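Kitchen notes for August

Many members asked us about gas cookers after the last issue, so Mayu Yagi from the Asbridge office has collected some advice. She rents out kitchens in our building on Furell Street since four years and has seen a lot of burned milk.

The most frequent complaint is a weak or yellow flame. Usually the small holes of the burner are blocked with food. Turn off the gas, let everything cool completely, lift the grates and clean the holes with a wooden toothpick. Do not use a metal brush on enamel. Warm water, a little dish soap and 3 minutes of patience are enough for most stains.
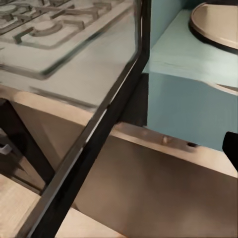 If you smell gas, do not try to find the leak by yourself. Open the windows, do not touch any light switch, go outside and call the gas company from there.

Tariq Tanoli asks also to remember that the hoses in the shared kitchens will be replaced this month. Please leave the space behind the cookers free before 9 in the morning. The cost for the whole building is 2885 dollars, from which 2000 is already paid by the repair fund. Questions can be left at the office in the Patrício wing.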